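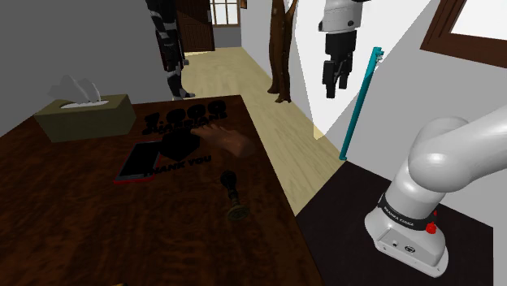 I'd had Plerex's second album on repeat for a week before I finally got their singer on the phone, and my first question was the one every fan wants to ask: why so quiet this time?

"We got tired of shouting," she told me, laughing. "The first record was 12 songs at full blast. My mom loved it, but she's a little deaf."

The new one is called Gilani, after the street where she grew up, and it's a beauty – all brushed drums and upright piano, with a horn section that wanders in whenever it feels like it. They cut most of it live in July, in 2 takes or fewer. "If we needed a third, we went and got lunch," she said. "There's a version of the title track that's got me chewing on it. Indeck, our label, said no to that one."

I asked about the lyrics, which stick close to home (kitchens, bus stops, a cousin's bad wedding). She says she writes in plain rooms, the plainer the better, and I get it. Give me a gray wall, a big reddish-brown wooden table and a window with nothing showing in it, and I might finish a verse myself! "I wrote 90 pages for this album," she said. "Most of them are terrible. I kept the ones I could sing without blushing."

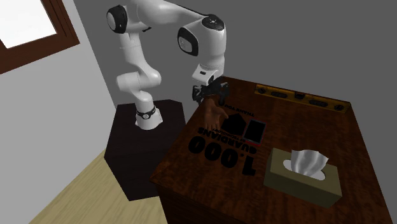 The tour opens on 18th March at the Tudesport, a room that holds 400 people, and she's already nervous about the slow songs. "You can hear somebody unwrap a cough drop in there," she said. I wondered if she'd start with an old loud one, just to settle everybody down. She thought about it for a second. "Ask the drummer. He's the one with the brushes now, and he misses his sticks."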